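Surgical suture

A surgical suture is a thread used to hold body tissue together after an injury or operation. Usually placed with a curved or straight needle, then knotted. Linen, silk and gut are all old materials. Synthetics came much later.
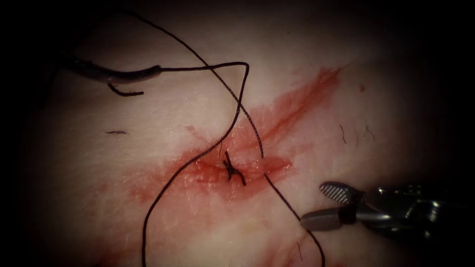 Black suture thread with a tied knot and curved needle.

Absorbable types break down in the body over time. Non-absorbable ones stay, or get taken out. Choice depends on the tissue, the tension and teh surgeon's habits.

Needles: cutting for skin, tapered for softer tissue. 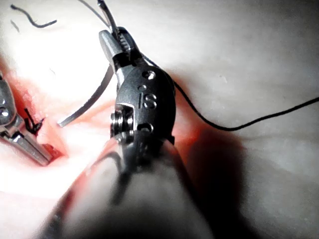 Knots matter as much as thread. Square knot is the basic one, surgeon's knot adds an extra turn on the first throw. Monofilament slips more easily so needs more throws, braided holds better but can harbor bacteria.

Natalia Villalobos's handbook, printed in Ayala, lists 56 stitch patterns, 17 of them for skin. Second edition has a longer section on removal and scaring.

See also: Ligature, Surgical staple, Wound closure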